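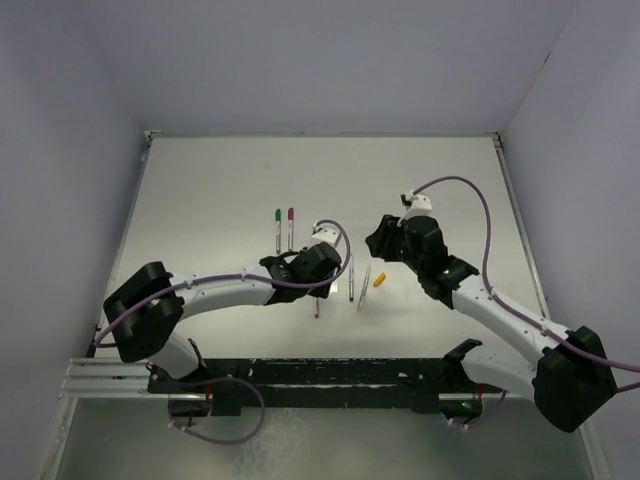 Course Reader, p. 155

Week 13: Planning for two arms that share a table

Welcome back, everyone. I know last week's unit on single-arm planning ran long, and I'm grateful you stayed with it, so we'll go a little more gently now – though I do get carried away with this topic!

Our bench has two arms reaching in over one white surface, with markers lying between them. If you plan each arm alone, both plans can look perfectly fine and still put two wrists in the same spot. In Tokari we therefore treat the pair as one robot and search the joint space of both together.

Please remember the cables. The purple ones cross and arch right beside the grippers, and a collision model made only of links will miss them. Felloreck lets you add a padded shape to each wrist (see p. 491 for the syntax).

For the lab, set the planner to 500 samples, run it on the marker layout, and bring me the paths that failed as well as the good ones.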